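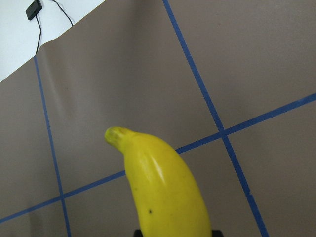
July
By Stamatia Panagiotou

Summer fruit is the thing I get the most letters about, and I understand why, as I have thrown out more mushy peaches than I care to admit. My mother kept everything in one big bowl on the kitchen table, and for years I did the same, apples on the bottom and the soft things on top, and wondered why half of it was gone by the weekend. These days I sort it as soon as I get home. A banana that is yellow all over, with a touch of green left at the stem and no more than one small brown spot, is at the stage I like best for slicing over cereal, so I put those where the family will see them. The spottier ones go to the back for baking.

Apples and bananas both give off a gas that hurries other fruit along. That's handy if you have a rock-hard avocado and company coming (put the two together in a paper bag, fold the top over and check it every day), but it's not so nice for your pears. I give the apples their own drawer in the refrigerator, where they stay crisp for weeks.

Berries are fussier. Don't wash them until you're ready to eat them, unless you do the vinegar rinse, which I've come around to after years of grumbling. Use one cup of white vinegar to three cups of cold water, swish the berries gently, rinse them well and then dry them – and I mean really dry them, spread out on a clean dish towel for as long as you have patience. Then into a container lined with paper towel, with the lid left a little open.

Peaches, plums and nectarines can sit on the counter, stem side down and not touching, until they give a little near the stem. After that they go in the refrigerator and you have a few good days. Melons can stay out whole, but once they're cut, cover them and chill them right away.

My neighbor Moataz Tahiri freezes everything, and he has taught me to do it properly. Peel your bananas first! I used to freeze them in their skins and then stand at the sink trying to pry them out with a butter knife. Cut them in chunks, lay them on a tray so they don't touch, and once they're hard tip them into a freezer bag. I put 2 bananas to a bag because that's what my muffin recipe takes. Sliced peaches freeze well the same way, with a squeeze of lemon.

As for the bowl itself, wash it now and then, and let it dry before the fruit goes back. I do mine on Thursday, the night before I shop. If you've got fruit flies, a little cider vinegar in a jar with a drop of dish soap will take care of most of them. Put it close to the fruit and change it every couple of days.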